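Boxing Up the Summer Stock

Florell has sold shoes from the same two rooms in Costhorpe for 23 years, and every February the back room gets turned out. Last season's pairs come off the display shelves, go back into their boxes and are stored until they are wanted again in August. This page is a short record of how the shop does the packing, put up on February 24, 2023 for customers who have asked where the summer shoes go.

The stock is mostly knit trainers, with a smaller number of canvas and leather pairs. There were 700 boxes to get through this year. Most were kept from the original deliveries. The rest are plain ones from Brunet, which are a little deeper and suit the larger sizes.

Shoes that have been on display are brushed first, soles included. Laces are tucked inside. Knit uppers mark easily if they rub against a buckle or a rough sole, so they are never doubled up with anything else. Tissue goes in the toe if the shape has started to drop - Drenano supply it in packs of 60 sheets and it can be used again the following year.

The two shoes of a pair lie on their sides, heel to toe. Size and colour are written on the short end of the box, because the long side can't be read once the boxes are stacked. Odd shoes go in a separate crate until the other one turns up.

Boxes are stacked on the lower shelves, away from the radiator. Leather pairs are kept nearest the door so they can be checked in spring.

Packing, February

Dark blue and black knit trainer with small white stripes on the side, over its open cardboard box. The sole is black with a fine ridged edge. The green gridded mat covers the table. 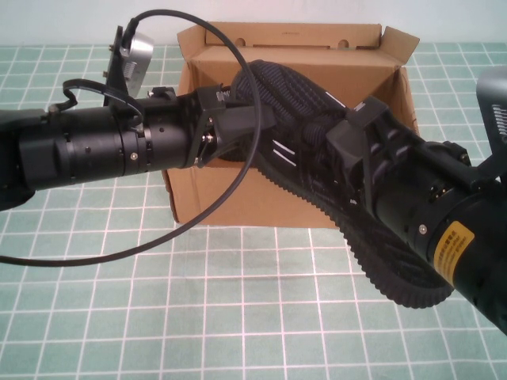

One reader wrote in to say that she keeps her own knit pairs the same way, heel to toe, but leaves the lid off for a day before stacking, as shoes that have been worn need longer to air than shop stock does.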